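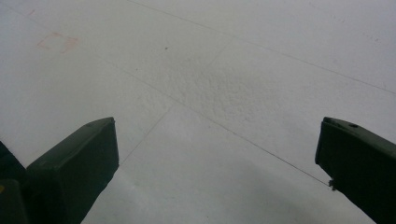
Sun 6 October

Second go with the Flallum hand-held grippers. Ksawery wants a yes or no before the trial pair goes back, so I'm writing this up while it's still in my head (sorry, weekend handwriting, typed).

What's on offer: the pair, cables, the Dretenard recording software and a year of support for 1,500. Spare finger sets are 149 each, which made me wince a bit. The Brakon kit we looked at in April was 1,000 all in, but you only got the one gripper and had to do your own mounts, and I still have the scars from that!

Fingers first. They're big blocky things, dark green, and wide open they leave a generous gap. I like that for cups and jars. For anything small I found myself squinting past the blocks to see what I was closing on, and Peiyu said the same on Friday without me prompting. Good grip on smooth stuff though, better than I expected.

Two-handed work is where I'd pay the money. You bring one gripper in from each side and your wrists just know what to do – I stopped thinking about the handles after a few minutes. Clear ring in the left, silver cylinder in the right, meet in the middle of the board.
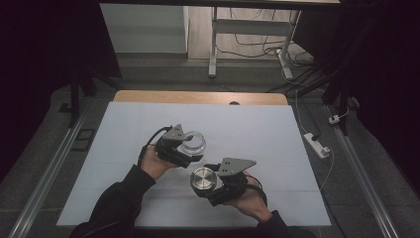
Page 5

Things I noticed doing the ring and cylinder:

Clear plastic and glass are a pain to line up, same as with bare hands really. Go slowly.

The cables come out of the back and want to loop over your hand. Clip them to the sleeve? Ask Genowefa if we have any of those little Velcro ties left.

Triangular plates on top are handy, there are holes in the left one already, so Duda's marker brackets might go straight on. Need to measure the spacing before I promise anybody that.

Left handle feels a touch stiffer than the right. Could be me. Nikola to try them swapped over.

Still waiting on Jolanta for the warranty wording, particularly whether worn fingers count as a fault or as our problem. At 149 a set I'd like that in writing.

My vote is yes to the pair, plus one spare set, if they'll do something about the cables.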